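# Planning the lights for a new kitchen before the sparky turns up

10/26/19

I've now been through this twice, once in our old unit and once in the new build, and the second go was so much better that I'm writing it all down while I still remember it!

**Start with the jobs.** Walk through the room on paper and write down what you do in each spot. Chopping, reading recipes, kids' homework at the bench, sneaking a biscuit at midnight. Every job gets its own light, and only then do you think about filling in the gaps.

**Draw the cupboards first.** My first plan had a lovely neat grid of downlights and half of them would have lit up the tops of the overheads (oops). Put the cupboards on the plan, then bring the downlights in so they land over the front of the bench. If they sit behind you, you'll be chopping in your own shadow.

**Pick one colour and stick to it.** We went warm white everywhere. Mixing warm and cool in an open-plan room looks like two different houses. Buy a single globe and try it at night before you order the lot.

**Group your switches.** Ours are:

1. bench strips
2. island pendants
3. downlights, on a dimmer
4. the toe-kick strip, on a sensor

Check that your dimmer and your fittings are happy together. Ours weren't – the strips buzzed like a blowfly until Ashraf Ouali, our electrician, swapped the dimmer over. All the wiring has to be done by someone licensed, so please don't have a crack at that bit yourself.

**Mock up the pendants.** Blow up a few balloons, hang them on string and live with them for a couple of days. I'd planned on three and ended up with two, hung a bit higher than the brochure suggested because my husband is tall and grumpy about it.

The pendants cost us $521 for the pair and the new dimmer was $125. Get Ashraf's sort of person in before the plaster goes up, and take photos of every wall while the cables are still showing.

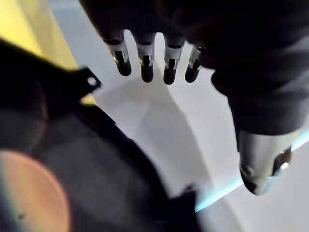

*Black fingertips, silver bands*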